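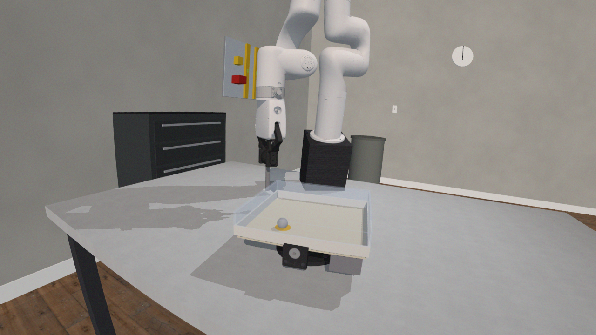 Courts on the Move
Handout 4: The royal summer, or how you pack up a palace

Notes by Sigrún Mikkelsen
Apr 20, 2018

Hello again! A few of you asked for fuller notes after last time, when I talked much too fast and ran out of board, so this handout is longer than the first three. Read it before we meet and bring the Drurkdale extracts with you, please, the printed ones, because we'll be writing on them.

We left off with the winter court. Everybody crammed into one palace, smoky rooms, bad tempers, a great deal of dancing. This week it's summer and everybody leaves.

Why go anywhere at all?

If you were a queen in the sixteenth century you had a perfectly good palace, and usually several. You could have stayed put. Hardly any of them did, and I'd like you to come up with your own list of reasons before you read mine.

The one the textbooks like best is being seen. Most people in a kingdom never laid eyes on the ruler, and a face on a coin only does so much. A procession through a market town, with trumpets and a speech from a terrified mayor, was something people talked about for the rest of their lives. The court knew this perfectly well, which is why routes wiggle all over the place when you draw them on a map.

Then there's the smell. I'm sorry, but there is. Put hundreds of people and their horses in one building for months, with the plumbing of the day, and by June the place needed to be emptied and scrubbed. Moving the court let the cleaners in. Summer was also the season for plague and fevers in the cities, and anyone who could get out did.

And there's food. A big household ate its way through the countryside nearby and then prices went up. Moving on spread the load (or spread the misery, if you were a farmer on the route whose hay had just been bought at the official price).

Nanna Kárason has argued in our seminar that we should put hunting first, well ahead of all these, and I go back and forth on it. Look at where the stops are, she says, and then look at where the deer are. We'll have that argument again on the day, I'm sure.

The advance party

No ruler simply turned up. Weeks ahead, officers called harbingers rode out to look at houses and decide who would sleep where. They chalked names on doors. If you were important you got a room, if you were a bit important you got half of one, and if you were a junior clerk you got a tent, or a barn, or a long walk from the next village every morning.

I love the harbingers. Their job was to disappoint people all day long, and the complaints they got are wonderful reading. In extract B you'll find a gentleman who was given a room above a dairy and wrote three letters on the subject. Read the second one out loud if you can, it's the best.

Things the advance party checked:

Water. Was there enough, and could you get a cart to it?
Roads and bridges. Repairs were usually ordered at local expense, and usually done the night before.
Stabling, which often decided the whole matter.
Sickness in the neighborhood. One case of smallpox could throw out the route for a whole month.
Locks. The ruler's own locksmith often traveled with the household and changed the locks on the bedchamber at each stop.

What went on the carts

More or less everything. We think of a country house as furnished, but for most of this period the furniture traveled and the house stayed empty between visits. Beds came apart. Tapestries were rolled up and hung again at the other end, and they did a lot of work: they kept out drafts, covered up ugly walls, and made a borrowed room look royal in an afternoon.

The Drurkdale accounts, which are our main source this week, give 72 carts and 200 horses for a single summer move between the town palace and the lodge. That's a small court! When you see a figure like that, please don't picture one long line. They went in waves. The kitchen people left first, usually in the dark, so that something would be hot when the others arrived. The wardrobe went next. The ruler rode in the middle of things, in good clothes, with as little baggage in sight as possible. The last carts might get in a day and a half later, and if your bed was on one of those then bad luck.

Some words you'll meet in the extracts:

Wardrobe – a department, and a big one, with its own staff and its own carts. It looked after clothes, hangings, bedding and a lot of other valuable cloth.
Bouge of court – your daily allowance of bread, ale, candles and firewood, if you were entitled to it. People fought over this.
Purveyance – the right to buy supplies for the household at a fixed (low) price. Deeply unpopular.
Gests – the written list of stops and nights. Think of it as the itinerary, and expect it to be wrong by week two.
Cakum – this one is local and you won't find it in the big dictionaries. In the Drurkdale accounts it means the flat oat bread handed out to carters on the road. The clerk spells it four ways. I've kept his spellings in the transcript.

How to read the extracts

Household accounts look dull for the first ten minutes. Give them twenty. Here is how I go at them, and you can do it differently if something else works for you.

Read down the right side first, just the money. Big sums jump out at you, and so do odd little ones. The payment "to the boy for finding the spaniel" is a tiny thing but it tells you that somebody's dog got lost at Nendell and that it mattered enough to hold things up.

Then read the place names in order and put them on the blank map. Don't worry about the dates yet. You'll see the loop appear, north and then west and then home by a shorter road.

After that, go back for the people. The clerk almost never gives a first name to anybody below the rank of steward. You get "the laundress" and "the laundress's girl" and "the other cook." Keep a list of them anyway! Oddur Hallgrímsson did this for his paper last year and found that the same laundress made the trip six summers running, which tells us more about continuity in that household than any of the grand titles do.

The egg total in extract D is 1,339 for one week at the lodge. Yes, I've checked it against the original, and yes, the clerk's own addition further down the page is off. Accounts were often totted up in a hurry and on the road. If a sum doesn't work, make a note of it and carry on.
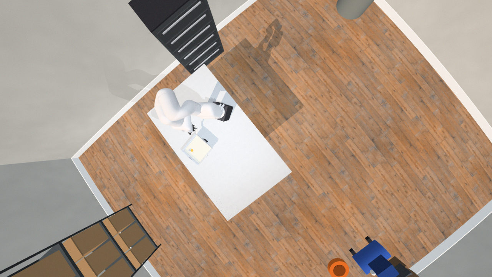 Being the host

Now turn it around and imagine you own the house. A letter arrives and the queen is coming for four nights. Congratulations, and also, oh dear.

A visit was an enormous honor and it could flatten your finances for years. Hosts built new wings, dug lakes, hired poets. There had to be a gift on arrival and a better gift on departure. You moved out of your own best rooms, and your family squeezed in with the servants or went to stay with a cousin. Some hosts wrote begging letters explaining that the house was damp, the well was low, the children had coughs. We have one of these from Nendell in extract E. Is it sincere? I honestly can't decide, and the class was split right down the middle when I taught this in October.

What did the host get back? A knighthood, with luck. A word in the right ear. A good marriage for a daughter, a lawsuit that suddenly went your way. Vilhjálmur Briem's article (in the course folder, the shorter of the two) looks at what became of host families in the ten years after a visit, and his results are more mixed than you'd think. Please read at least the middle part. The tables at the end can wait.

Pageants and mishaps

Hosts put on shows. Nymphs popping out of shrubs, wild men with clubs, long speeches in verse delivered from boats. The weather took no notice of any of it. At Drurkdale a water pageant was moved into the barn and the clerk paid for straw, candles and "mending of the sea," and I would give a lot to know what the sea was made of.

Watch for these entries. A pageant text was often printed afterward and always makes it sound as though everything went beautifully. The accounts give you the rain. Put the two side by side and you start to get an actual afternoon, with wet shoes in it.

When the summer house becomes home

Toward the end of our period something shifts. Rulers begin to have favorite places, and the furniture starts staying behind. The first bed left at the Drurkdale lodge over the winter shows up as a payment to a widow for airing it. Two years later there's a whole room kept ready, and then a garden, and then a gardener who complains about his wages.

I think this is the most important thing in the whole handout, so do slow down here. A lodge you camp in and a lodge you keep are very different buildings. Once the bed stays, people start to talk about the ruler "going home" there, and visitors feel that they're seeing a private side of a public person. Whether they really were is another matter, and we'll get to that with the nineteenth century, when royal families took to the hills in tweed and half of Europe copied them.

Aksel Brynjólfsdóttir will be joining us for that session with her slides on royal gardens, so come with questions.

Before we meet

Read extracts A to E. If you're short of time, make it B and D.

Fill in the blank map, in pencil.

Read the Grigaitė chapter on royal kitchens, up to page 56. She's a bit dry at the start but the part on ice houses is terrific.

Write half a page on this: you're a harbinger, you've got one decent room left, and you have to choose between the chaplain and the ambassador's nephew. Who gets it, and what do you say to the other one? Have fun with it, and use at least one detail from the extracts.

If your copy of extract C has a blank back page, it's a bad batch from the copier. I have spares, come and find me before class.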